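Pre-Run Software Inspection: Wrist Camera Pick Cell
Cell: Osville bench, tabletop container tasks
Software under inspection: Mukeck planner, Staltex perception node, Bundgaard control layer
Checked by: Damilola Danladi
Comments read and answered by: Mikkel Hafstein
Date: 1 Nov 2019

Before you start

Please go through the list in order, even if you have done it many times and could recite it in your sleep. Mark each item OK, OK with comment, or HOLD. A comment can be as long as you like, and I mean that kindly, as the long ones have saved me more afternoons than the short ones ever did. If you mark HOLD, leave the arm disabled and come and find Mikkel or me before you touch the configuration.

Section A. Startup and versions

A1. Emergency stop pressed, released and reset, with the stop event showing in the controller log.
OK. The event came up in the log right away, with the correct source name this time. In September it was still being logged under the old name, so thank you to whoever fixed that.

A2. Planner, perception and control all started from the same release tag.
OK with comment. All three match. I did find a leftover local override in the planner folder, which wasn't being loaded, and I have moved it out so that it can't surprise anyone later on.

A3. Clocks agree between the perception machine and the controller. The limit is 5 ms.
OK. Well inside the limit, and it stayed there while I went through the rest of this section.

A4. Free space on the log drive. The minimum is 26 GB.
OK. We have 863 GB free after the clean-up, so please do keep your full logs for a while and don't feel you have to be thrifty.

Section B. Camera and perception

B1. Wrist camera stream is live, and the gripper is inside the self-mask.
OK with comment. Both black fingers are covered nicely. Do look along the bottom of the view as well, where a bit of the dark gray gripper base shows between the fingers, toward the right one. The old mask stopped at the fingers and left that part out, and the planner then believed there was something standing on the table right in front of it. I have switched to the wider mask and saved it with the release.

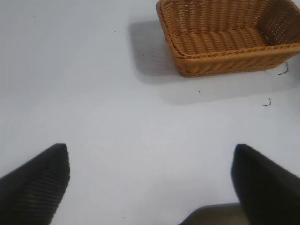 B2. Table plane fit.
OK with comment. The tabletop is plain white and matte, so there isn't much texture for the fit to hold on to, and I would ask you to run it twice and compare the two results before you accept either one. Mine agreed. If yours don't, mark HOLD and save both fits, please, and not only the one you liked better.

B3. Small marks on the table are not reported as objects.
OK with comment. There are a few tiny dark specks on the white surface, and two slightly larger thin, dark bits over on the right side, below the basket. Staltex drops all of them with the minimum size filter at its normal setting. I tried the filter one step lower out of curiosity and the two larger bits came straight back as grasp candidates, so please leave that setting alone! Wipe the table before the proper run in any case.
Mikkel: Agreed on both. I would like the filter value printed at startup so we can see it without opening the file. I will add it.

B4. Shadow is not included in the container outline.
OK with comment. This one took me the longest. The basket throws a soft gray shadow to its left and down past its front side, darkest close in and fading as it goes, and there is no sharp edge for the segmentation to stop at. With color alone the outline bulged out on the left. With the depth check turned on it came back to the basket itself. Make sure the depth check is on for every container task, and look at the overlay with your own eyes instead of trusting the score.

B5. Container that runs out of view is flagged as partial.
OK. The basket goes past the top and right of the view, and the node flagged it as partial, as it should. Mukeck must not plan a place inside a partial container until a second view has been merged. I asked for a place on purpose and it politely refused, with a readable message.

B6. Container interior check.
OK with comment. The inside of the basket is all woven rows with shadows between them, and there is a more open, lattice-like weave on the right-hand inner wall. Both are the kind of thing that can make a depth map look busy. Compare the interior result with the camera view before you accept it.
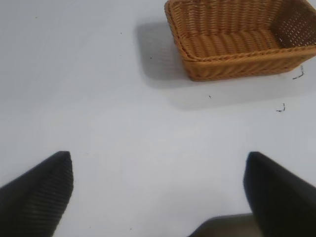

Item B6, wrist view: wicker basket with nothing in it, gripper open.

Mikkel: I would be happier if the interior check told us how sure it is. At present we get a yes or a no, and a woven floor deserves a maybe now and then. I have put it on the list for the next release, though I can't promise it will be near the top.

Section C. Planning and control

C1. Gripper state reported by the controller matches what the camera shows.
OK. Reported open, and the fingers are well apart in the view with nothing between them.

C2. Collision model of the container includes the rim.
OK with comment. The basket has a thick rolled rim, and the simple box model sat a touch too low for my liking. I added 9 mm of padding along the top in the planning scene. It costs us a little reach near the corners, but I would much sooner lose the reach.
Mikkel: Fine for baskets. Please make it a container setting so that it doesn't follow us to the flat trays.

C3. Dry run of the approach path in simulation, with the padding loaded.
OK. Three approaches planned, all accepted. The second took the long way round, which looks silly on the screen but is perfectly legal.

C4. Speed limit in Bundgaard set to the inspection value.
HOLD, then OK. The limit had gone back to its default after the restart. I set it again, restarted once more to be certain, and this time it held. I still don't know why it was lost the first time, and I have attached both startup logs so Mikkel can compare them.
Mikkel: Got the logs. Until I have read them properly, check C4 after every restart, even a quick one.

Section D. Open items

D1. Print the size filter value at startup. Mikkel.
D2. Confidence value for the interior check. Mikkel, next release.
D3. Move rim padding to the container settings. Damilola.
D4. Find the cause of the lost speed limit. Mikkel, with both logs.

Result: released for supervised runs at inspection speed. Full speed stays locked until D4 is closed.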